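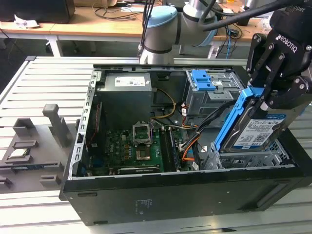
Robotiq 夹爪夹持装有3.5英寸硬盘的蓝色托架，下方为侧放的台式机机箱。

**台式机拆装工作单元**是一类用于个人计算机部件插拔的小型机器人单元，由铝型材台面、一条机械臂、可更换的末端执行器和一组零件定位夹具组成。本条目以 Namell 公司的 Cestcombe 单元为主，介绍其布置、标定、日常维护和常见故障的处理。该单元多见于整机返修和部件回收的试验线，处理对象为塔式机箱，不适用于笔记本电脑和一体机。

## 组成

单元的台面为开槽金属板，机箱拆去侧板后平放其上，开口朝上，主板与驱动器架均可从上方接近。机械臂基座固定在台面后侧，臂体从机箱后方越过，线缆沿臂身向上引出。机箱旁设零件夹具，为3D打印件，带有凸台和槽位，用于放置处理器、扩展卡等待装或已拆的部件。控制柜和显示器不安装在台面上，以免振动传入。

Hullia 版与基本型的区别在于台面加宽，夹具由一块增至两块，其余部分通用。

## 安装与调平

台面须先于机械臂调平。四个地脚按对角顺序旋紧，水平误差调到允许范围之内后再锁定防松螺母。基座螺栓分两次拧紧，第一次到规定力矩的一半，第二次到全值。运行80小时后应复紧一次，此后每400小时检查一次。

机箱用两块挡块和一个侧向压块固定。挡块靠在机箱底边，压块只顶住钢制骨架，不得顶在塑料面板上。不同型号机箱的骨架位置不一，更换机型时需重新确定压块高度，并在程序中选用对应的机箱坐标系。

## 夹具

零件夹具采用打印件，原因是更换方便、不易划伤部件。槽位尺寸比部件略大，入口处留有倒角。打印件会随使用逐渐磨损，槽口变宽后部件倾斜，夹爪取件时便会偏位。维护手册规定用塞规检查槽宽，超差的夹具整块更换，不做修补。

处理器槽位的要求最严。处理器须平放，金属顶盖向上，缺口标记朝向夹具上规定的一角。放反的处理器不会被单元自动识别，需由操作人员在开机前检查。夹具上的立柱高于其他结构，编写路径时须从其上方或外侧绕过。

## 标定

标定分三步：确定工具坐标系，确定机箱坐标系，确定夹具坐标系。工具坐标系在每次更换末端执行器后都要重做，即使换回的是同一只执行器。机箱坐标系取骨架上的三个孔位，不取面板边缘，因为面板有装配间隙。夹具坐标系取立柱和两个角块。

标定完成后以慢速空走一遍全部路径，确认末端执行器与电源、散热器和驱动器架之间留有余量，然后才可带件运行。
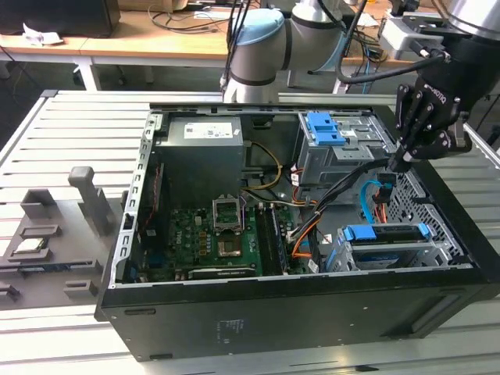 末端执行器有平行指和多指两种。平行指夹爪适合抓取硬盘托架一类有两个平行侧面的部件，夹持力容易设定；多指手可以从不规则的方向接近部件，但关节较多，外形较宽，进入驱动器架附近时容易碰到线缆。换用多指手时，接近速度应降低，并在驱动器架上方增设一个中间点，先在该点调整好手指姿态，再向下进入机箱。

多指手的线缆比夹爪的长，在腕部留有弯曲余量。余量过小，腕部旋转到极限时会拉扯接头；余量过大，线缆垂入工作区。一般做法是让腕部转到两端极限各一次，按较紧的一端确定长度，再用扎带固定在臂身上。

## 线缆的处理

机箱内的电源线和数据线是单元最主要的干扰来源。这类线缆位置不固定，每台机箱的走向都可能不同，路径程序无法预先包含。常用的办法是在上料前由人工将线缆拨向电源一侧，必要时用可拆扎带束起。数据线接头不得受侧向力，拔除硬盘前应先断开接头，再松开托架卡扣。

Kolář 提出的改进方案在驱动器架旁加装一根软质拨杆，由机械臂在取件前拨开线缆。该方案对较粗的电源线有效，对细数据线效果不稳定，未列入标准配置。

## 日常维护

每班开始前的检查项目如下：

- 夹爪指垫有无裂纹、油污和异物；
- 指部连杆螺栓是否松动；
- 夹具槽内有无碎屑或遗留螺钉；
- 臂身线缆有无磨痕；
- 急停按钮功能是否正常。

指垫用无尘布蘸异丙醇擦拭，晾干后再用。台面凹槽容易积存小螺钉，宜用磁棒清理，但磁棒不得靠近硬盘。接触主板的操作须佩戴防静电腕带，台面接地电阻每年6月测量一次。

## 常见故障

| 现象 | 可能原因 | 处理 |
|---|---|---|
| 托架取出时卡滞 | 卡扣未完全松开，或夹持点偏高 | 停机，人工松开卡扣，重新示教夹持点 |
| 托架在夹爪中滑动 | 指垫污染或磨损 | 清洁，无效则更换指垫 |
| 处理器取件偏位 | 夹具槽磨损或夹具移位 | 检查槽宽，重做夹具坐标系 |
| 内存插入力过大 | 机箱未压紧，主板倾斜 | 重新压紧，复核机箱坐标系 |
| 腕部通信中断 | 接头松动或线缆受拉 | 重新固定线缆，更换受损接头 |

控制器报告代码13时，表示夹持力在运动中低于下限。此时机械臂停在原位，不会自动松开，操作人员应先托住部件，再手动打开夹爪。处理器插座在空置且压框掀起时，触点外露，任何碰触都可能造成损坏。因此排除故障期间应先盖上插座保护盖，再进入机箱内操作。

## 限制

单元不能处理锈蚀或滑丝的螺钉，也不能处理用胶固定的部件。机箱变形时，三个基准孔不再共面，标定结果不可靠，此类机箱应转人工拆解。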